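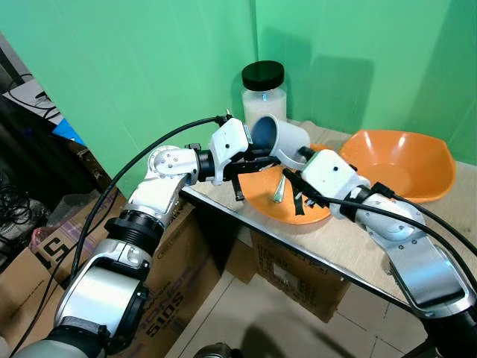 left arm has the cup, right one coming in over the orange bowl

Two-arm cell on kitchen prep, what happens to our hours?
Forum: Shop Floor Talk > Automation

mugwort_r
Posting on break so sorry for typos. I'm at the Retadmont plant, dish and portion side. We pack meal kits and do the tableware returns. Management put in a two arm setup for cup and bowl handling, pic up top. Cup on its side in the left gripper, jar of rice-looking grains in back. Was told it "frees people up". Freed up for what, they didn't say. Anyone been thru this? Mostly want to know what it did to shifts.

dockside44
Been thru it at Prasach. Same pitch. No layoffs but they quit backfilling. Two people left by March and that was that, the rest of us covered the line plus babysat the arms. Watch the backfill, not the layoffs.

tinbasin
Gonna disagree w/ dockside a little. We got ours last year and my wrists quit hurting. 800 bowls a shift by hand, flip, look, stack. I don't miss it one bit. Now I do changeovers and clear faults. More walking, less twisting.

dockside44
Glad for your wrists, mean that. Did your pay grade move tho? Clearing faults is a tech job where I'm at. We were doing it on packer rate for 5 months before anybody put it in writing.

tinbasin
Pay moved a little. Not as much as it shoud have, ok, you got me there

mugwort_r
See that's my thing. They have me teaching it basically. Where to grab the cup, which way the handle goes, when a bowl needs a second look. I know all that from doing it for years and it's not in my job description anywhere.

quietforklift
Get it in your job description. Email, not hallway talk. Ask for the title and the rate in the same email.

palletjackie
Second the email. Also ask who owns the stop button. At Troncoso only leads were allowed to stop the cell, so you'd stand there watching a cup go somewhere dumb and yell for a lead. Changed after a lot of complaining. Everybody on shift should be able to stop it, trained or not.

benchrat
Lol at calling this a takeover. One cup, two bowls. I've seen my nephew clear a table faster. You guys are fine for years

dockside44
Benchrat that's what we said. Slow doesn't matter to them when it runs thru lunch and overnight.

benchrat
Overnight with who there? Somebody's gotta be there when it jams. That's a night shift job that didn't exist before. Just saying

palletjackie
One person on nights where there used to be a crew on days. Not the same thing and not a fun job either. I did it. Long quiet hours, nobody to eat with. I'd take the noisy day line back.

mugwort_r
Hadn't thought about the eating alone part. Our break room is half the reason I stay.

skult_temp
Temp here, Skultness site. For temps it's simpler, they just call less. No meeting or anything, phone doesn't ring. So if you have temps on your line maybe bring them up when you talk to mgmt. We don't get invited.

mugwort_r
We do have temps and you're right, I didn't mention them. Will put it in the email. Asking for: rate for the teaching hours, stop button for everybody, backfill in writing, what happens to temp hours.

tinbasin
Add rotation. Two hours on the cell then swap out. Staring at it all shift fries your brain worse than stacking did

quietforklift
Good list. Bcc your home address.

mugwort_r
Sent it. Break's over, will post what they say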